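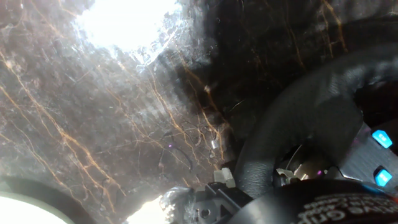

4 min read

Jovlow loop pedal by Kirnier: a review after a spring of solo gigs

By Liis Vītola

I play solo sets, mostly voice, guitar and a small keyboard, in bars and at street festivals. For years I used a two-button looper that did one thing well and nothing else. In March I replaced it with the Jovlow, the four-track loop pedal from Kirnier, and paid the full price of $247. I have now used it at 26 shows.

The Jovlow has four foot switches in a row, a volume knob for each track, and one larger knob for tempo. There are two inputs on the back, one for an instrument and one for a microphone, and a stereo output. The microphone input has its own gain control. On my old setup I needed a small mixer to get the voice into the looper at all, so I was able to leave the mixer at home and lost one bag from the trip.

Recording a loop is simple. You press a switch once to start, once to close the loop, and again to layer on top. Hold it down and the last layer goes away. Hold it longer and the whole track is cleared. The difference between those two holds is too small. At my second show I wanted to drop a backing vocal and wiped the entire bass part. You can lengthen the hold time in the settings menu, and I would do that before playing in front of people.
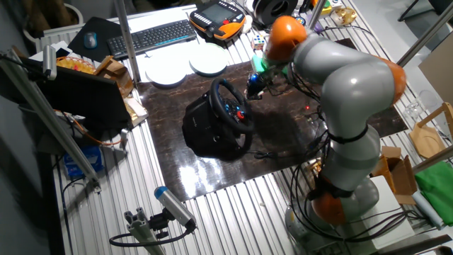
Sound quality is good. Guitar comes back the way it went in, even with five or six layers stacked up. The voice is a little thinner on playback than it is live. I noticed it with headphones and stopped noticing it in a room. The microphone input is quiet enough for a spoken passage between songs, and I do a lot of those.

Timing is the best part. The pedal fixes a loop that is closed slightly early or late, and it does this without a click or a gap. With the tempo knob set first, it will round the loop to the nearest full bar. If you prefer to play freely you can turn the rounding off for each track separately. I keep it on for the beat and bass and off for everything else.

I was less happy with the built-in drum patterns. There are 50 of them and I use two. Most of the others sound like a home organ. You can load your own over USB, but the files have to be named in a certain way and the manual explains it badly. Siham El Fassi, who plays bass with me when the fee covers two people, worked it out by trial and error and wrote the steps on a card that now lives in my case.

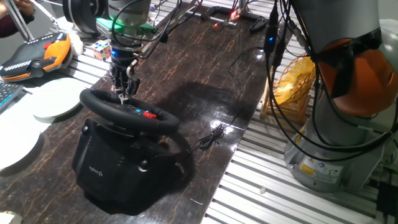

The display is a small gray panel with black text. Indoors it is fine. On 3rd July I played an afternoon set at Skiltitby in full sun and could not read a word of it. The rings of light around the switches were also hard to make out, and I had to remember which tracks were running. For outdoor daytime shows I would like a brighter set of lights, or at least the option to turn them up.

The case is metal and has held up. One of the knob caps came off in the van and pushed straight back on. The power supply is the weak point. It has a short lead and a plug that slides out of the socket if the pedal gets kicked sideways. There is no battery, so if the plug comes out, the loops are gone. I run a strip of tape over it at every show.

Saving songs works well enough. You can store 20 setups, each with its tempo, track levels and rounding options. Switching between them takes a couple of seconds with no sound, so I do it while I'm talking.

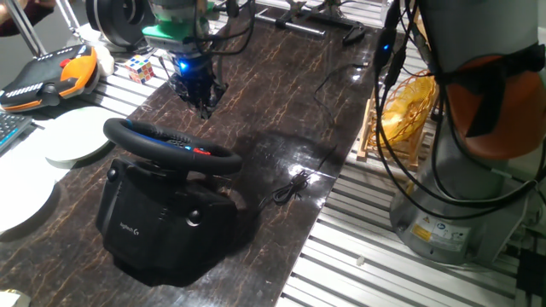

Before buying I also borrowed an Ong, the closest thing to it in the shop. The Ong is lighter and has a better screen, and its voice playback is fuller. It only has three tracks, though, and the microphone input is an adapter you pay extra for. If you sing more than you play, it may suit you better. I wanted the fourth track for percussion and I use it in nearly every song.

Good: clean layers, reliable timing, proper microphone input, solid case.
Not so good: loose power plug, poor display in sunlight, weak drum patterns, hold times too short out of the box.

I am keeping mine. Four stars out of five, with one off for the plug.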